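The Arm in the Back Room at Poswood
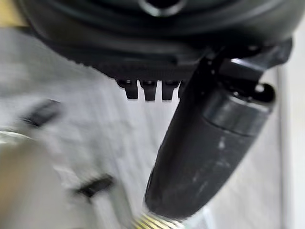
The black gripper over the work surface, its finger scuffed. Poswood workshop, August 2018.

Nazar Didenko began to build his arm at home, on the kitchen table. After 40 evenings he moved it to the shared workshop in Poswood, where Suleiman Akinola helped him to write the control program again from zero. The parts have cost them $596 until now. "The motors were the easy part," says Didenko. "The cables took us eight weeks."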